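Plalport Community Boards > Home > Storage and Packing
Thread: thin white bags for clothes storage?? yes or no

murnetti_mo
October 29, 2021
ok so moving stuff into the hall closet for winter and I've got a pile of summer things. my sister says never plastic, my neighbor says plastic is fine, I have a roll of the big thin white bags and no patience. 25 on the roll. can I just use those or am I going to open them in April and everything smells

gridlockgus
Fine for a few months if the clothes are bone dry. Squeeze the air out, twist, tie. Done it for years.

teal_kettle
no no no. cotton bins or an old pillowcase. plastic traps damp, I lost a wool coat that way. was a basement but still

gridlockgus
Well a basement is your problem right there. Hall closet is a diffrent thing.

teal_kettle
coat was dry when it went in. just saying

murnetti_mo
closet is dry, inside wall. no wool, mostly t shirts and two sheets

packrat_dee
I use the same kind of bag, for sorting more than storing. You can sort of tell what's inside without untying it, color comes through a bit. Dump everything on the table first, bag by type, then decide what goes where. Don't bag straight out of the drawer or you end up with socks in with the sheets.
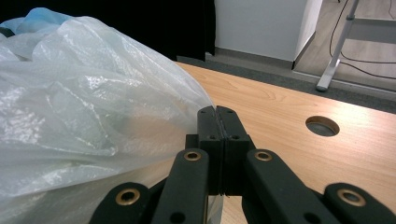 Also leave the bag a little slack if it's going on a shelf. Packed tight they turn into a ball and roll off the one under them. Slack ones you can pat flat and stack, three high max in my closet. And put a paper tag on the tie, marker straight on the thin stuff rubs off.

murnetti_mo
oh the tag is good. I was going to use marker

skotholm_resident
Masking tape works as a label too. Peels off after, bag can be used again.

gridlockgus
Tape tears the thin ones when you peel it. Tag on the tie, Dee has it right.

skotholm_resident
Not if you go slow. Never torn one.

teal_kettle
can we at least agree not to leave the white dress shirts in plastic?? mine went yellow at the collar. two summers, same shelf

packrat_dee
Yellow collar is usually sweat that didn't wash out, it shows up later whatever you keep them in. Wash twice before putting away. But yeah I hang mine, I don't bag them.

Ryota Kinoshita
Worked the counter at Sharifi dry cleaning for a while. We told people to take the plastic off once they got home, it's there for the trip. For t shirts over one winter I wouldn't worry. Sheets I'd put in a pillowcase from the same set, easier to find later anyway.

teal_kettle
THANK you

gridlockgus
He said t shirts are fine in plastic, read it again

teal_kettle
he said take the plastic off!!

murnetti_mo
ok going with bags for the t shirts, pillowcase for sheets, tags on everything. used 12 bags so far, way more shirts than I thought. donating some of these

packrat_dee
Donate pile gets its own bag and goes by the front door tonight. Otherwise it goes back in the drawer, ask me how I know

murnetti_mo
by the door already. does anyone want a blue beach towel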